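Why do robots need rules?

A robot arm is strong, and it does not get tired. But it does not know that you are standing near it, if nobody has given it a way to notice. That is why people who build and use robots follow safety rules.

The first rule is about space. Before a robot starts, the workers find out how far its arm can reach. Then they mark this area, and people stay outside while the arm is moving fast.

The second rule is about stopping. Every robot must have a stop button, and it must be easy to find – usually it is big and red. Anyone may press it. You do not need to ask first.

The third rule is to test on a computer before the real work. In a simulation, the arm can make a mistake and no finger gets hurt.

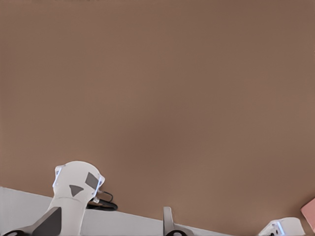 Hằng Âu wrote to us that her class made one more rule for their small robot at school: long hair must be tied back, and sleeves must be rolled up. This is a very good rule. Hair and loose clothes can be caught in moving parts.

Some robots are made to work close to people. They must move slowly and stop when they touch something. Even then, the workers check what the robot holds. A slow arm with a sharp tool is still dangerous!

If you visit a place with robots, look for the lines on the floor and ask where the stop button is.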